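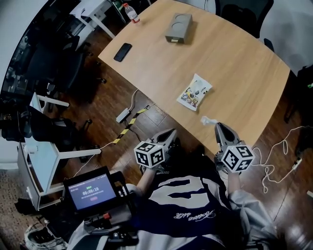
Kekel hand grippers at the wooden table, snack packet on the table.

KEKEL HAND GRIPPERS: FIRST LOOK

Quick one as the newsletter goes out tonight. The Kekel pair is on offer to members through Goossens until the end of the month, 17 sets left when Els Dewulf rang them. Each gripper has a marker cube behind the fingers, so the tracking software can follow your hand. No robot arm needed to record a task, just you and a table.

Malte Wiegand and Thaís Bragança have had a set for 3 weeks. Mostly tidying jobs. Packets, wrappers, bottles.

Good: light enough for a long morning. Cubes clip on in seconds. Timer on the tablet is big and easy to read while your hands are full.

Less good: thin wrappers. Malte says the finger tips want a softer pad, Thaís just goes in at a lower angle and gets on with it. Manual is poor, the calibration page is definately out of date. Use the one Kristof Segers typed up, it's in the shared folder under Ronder.

Spare cubes come in packs of 5, ordered seperately. Get a pack. Scuffed markers track badly.

Want to try before you buy? 25 minute slots, bookings to Jin-sol Ko. Bring your own laptop if you want to keep the recordings. Next price list not due till December.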